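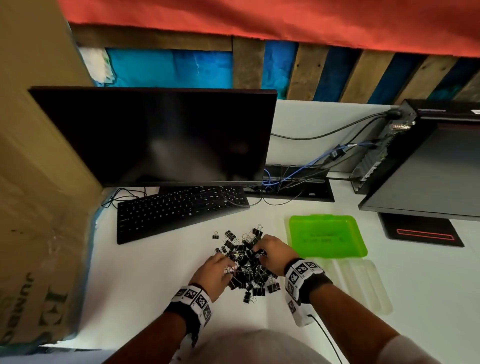
I've been trying to write a family cookbook for longer than I'd like to admit, and October is when I finally stopped pretending the recipes would sort themselves. My aunt kept hers on index cards, my mother kept hers on the backs of envelopes, and I kept mine in a drawer with the takeout menus. What got me moving was office supplies, of all things. Tip a big heap of black binder clips out on a white desk, get both hands in there, and suddenly you feel like a person with a system! One clip for soups, one for breads, a fat bundle for anything with coconut in it, and the silver handles flip down flat so the bundles stack.

I ended up with 169 recipes, and 40 of them are the same lentil soup. I'm not kidding. Everybody wrote it down, everybody changed the garlic, and everybody signed it "the original." (My cousin's version calls for "enough water," so thanks for that.) I've decided to print 2 of them side by side and let the family fight it out over the holidays.

My one piece of advice if you're starting your own: cook the thing before you type it. I typed up a plum cake that never mentions plums. I also had a card that just said "as before, but Sunday," and I'm still working on that one.

Next month I'll get into paper, and whether you really need a spiral binding. I have opinions, and a quote from the print shop that made me sit down.

Comments

Nilmini Weerakoon
Print all 40 soups, you coward.

Fulgencio Segura
We used a ring binder for ours so people could add pages. Lasted years, apart from the gravy section.

Nusrat Sikder
Is the plum cake the one with cardamom? Asking for my mother, who says she had it first.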